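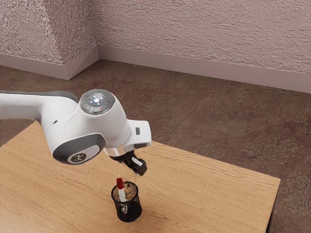

Moving into a shared home office after 14 years of having my own, need advice

cornishpastie_jo
So my husband's company gave up their lease in January and now he's home all day, every day, in MY office. I love him. I do. But the man takes calls on speaker and he hums. We've got one room, 2 desks, and one window, and so far I've lost the window. Has anyone made this work without somebody moving into the garage? I do bookkeeping so I need quiet for long stretches, and he's in sales so he needs to talk for long stretches. You see the problem.

tallgrass
Headphones. Good ones, over the ear. My wife and I went through this and it was the only thing that helped. We tried a schedule on the fridge and it lasted until the first morning.

Lorna Galbraith
I'm going to disagree with tallgrass a little. Headphones all day gave me headaches and I never heard the doorbell. What worked for us was turning the desks so we sit back to back with a bookcase in between (a tall one, stuffed full of books and old binders, it soaks up a lot of noise). Ours is a Semple from a yard sale and it weighs a ton but I wouldn't part with it now.

cornishpastie_jo
Lorna, how deep is the bookcase? The room is only 14 feet long and I'm worried we'd be eating half of it.

Lorna Galbraith
Not deep at all, a paperback and a bit. You want it anchored to the floor or a wall though, please don't skip that part. My sister-in-law in Witham did and it came down on her printer.

budgetberyl
Has he tried taking the calls somewhere else? Kitchen, bedroom, car? I don't see why the person who was there first has to buy furniture.

mr_penrod
Because it's his house too, Beryl. I was the husband in this story and I spent a whole winter doing calls from the laundry room. It was not great for the marriage! Buy the bookcase.

budgetberyl
I didn't say forever, I said for the calls. He can have the desk the rest of the time.

Ingeborg Fröhlich
We split ours by surface instead of by room. One long table, and there's a strip of painter's tape down the middle – his stuff stays left, mine stays right. Sounds childish but the fights at our place were never about noise, they were about stuff creeping. Mugs mostly. And pens! I could never find one that worked. So now each side gets its own pen cup and you don't borrow from the other one. The little mesh kind is fine, don't spend money on it.
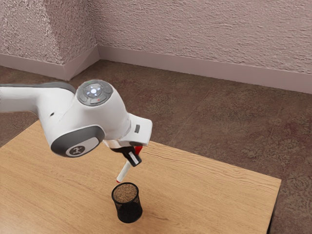

Black mesh cup on a light wood top, same idea as mine

tallgrass
The tape would last about an hour in my house. But I'll give you the pen cup, my wife has been stealing my good markers for years.

Ingeborg Fröhlich
Put your initials on the caps. She'll still take them but she'll feel bad.

cornishpastie_jo
OK so I measured last night and a narrow bookcase would fit if I turn my desk to face the closet. I found a Cornis one online, and then there's the Mirolis, which is nicer, but with delivery and the wall kit it comes to 1040 and I nearly fell off my chair. Is there a reason anybody pays that?

mr_penrod
No. Get it used.

Lorna Galbraith
Used, yes, but check the shelves for sag first. Binders are heavier than you think. I paid 30 for mine and spent some of what I'd saved on a rug, and the rug helped with the echo almost as much as the books did. If the floor's bare in there I'd start with that.

cornishpastie_jo
Bare floor, yes, and it echoes like a gym. Rug first then. He's agreed to take the long calls in the kitchen until the weather's nicer, so Beryl gets a point too. I'm keeping the window.

budgetberyl
Good. What does he hum?

cornishpastie_jo
The same four notes. I don't think it's even a song.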